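Sendeck Upholstered Folding Bench
Residential and Communal Furniture Range

Home > Furniture > Seating and surfaces > Sendeck

Product code 3576
Available to order. Delivery within the Plivham area is included in the price.

Summary

The Sendeck is a low, fully upholstered bench intended for laundry rooms, changing areas, dormitories and family bedrooms. It serves as a seat and as a padded surface on which clothing may be sorted and folded. The bench is supplied fully assembled, in light grey, and requires no fixing to the wall or floor.

Purpose and use

The Sendeck was developed at the request of residential schools and sports clubs, where clean clothing is commonly sorted on beds or on the floor. The padded top is set at a height suitable for both standing and seated work. A person folding alone can keep unfolded items to one side and finished items to the other, with a basket within reach on the floor.

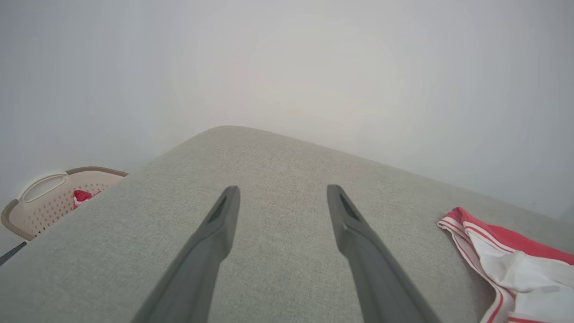 Sorting is easier when each person's clothing is kept together from the basket onwards. Where two teams or two households share a room, we advise that one basket be emptied and folded before the next is brought forward. A beige basket with perforated sides and a cut-out handle, such as the one beside the grey cushion, allows air to pass through the contents and can be lifted without strain. Red and white items should be checked against the care label before they are washed together. The Sendeck does not include a basket. Suitable baskets are listed under the Rollon range.

Covering

The bench is covered in Annan, a woven fabric in light grey with a fine flecked texture. The same fabric is used on the top and the sides. Annan has been selected for its close weave, which limits snagging on zips, hooks and badge edges. The padding is rounded along the top edges and at the corners, so that garments may be drawn across it without catching.

Customers who wish to match existing furniture may request a fabric sample before ordering. Samples are sent by post and need not be returned. Slight differences in shade may occur between production batches, and customers ordering more than one bench are advised to place a single order.

Care of the fabric

Vacuum the top weekly with a soft brush attachment. Remove spills promptly with a clean white cloth and cold water, working from the outside of the mark inwards. Do not use bleach or solvent cleaners.

Damp clothing must not be left on the bench. Strongly coloured garments, in particular red sportswear, may release dye if they are set down wet, and marks of this kind are not covered by the guarantee. Only items that are fully dry should be placed on the fabric.

Folding sportswear on the Sendeck

The following guidance was prepared by Melati Yeoh, Household Services Adviser, and is issued with each bench.

1. Empty one basket at a time on to the top of the bench and separate tops from shorts.

2. Turn each garment the right way out. Close any zips and tuck in drawstrings.

3. Spread the garment with its front facing down and smooth it from the centre with the flat of the hand. On items with contrasting trim, such as white stripes edged in red, bring the stripes of the two sides level with each other before making the first fold.

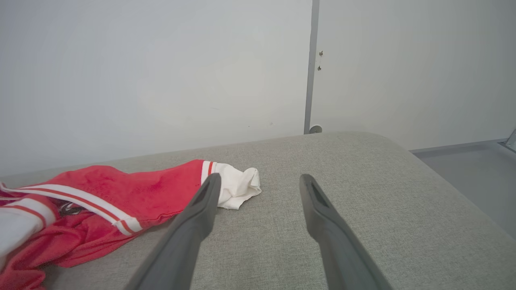 4. Fold lengthways, then from the bottom upwards, until the item is the width of the shelf or drawer in which it will be kept.

5. Stack finished items with the folded edge facing outwards and return them to the basket or carry them directly to storage.

Dimensions and load

Full dimensions are given in the data sheet, which may be requested from the address below. The bench seats two adults. It is not designed to be stood upon or used as a step.

Price and delivery

The price is 1,247 per bench, inclusive of delivery. Benches are brought to a ground-floor room of the customer's choice. Delivery to upper floors must be arranged in advance, and the customer should confirm that stairways and doors allow passage of the assembled bench. Orders received before the end of June will be supplied from current stock.

Guarantee

The internal structure and padding are guaranteed for 2 years from the date of delivery. The guarantee does not extend to ordinary wear, dye transfer or damage caused by unsuitable cleaning products.

Enquiries

Enquiries concerning institutional orders should be addressed to Anjani Ngau, Contracts Office, Plivham. Please quote the product code and state the number of benches required.

Related products

Rollon laundry baskets
Annan fabric samples
Sendeck replacement feet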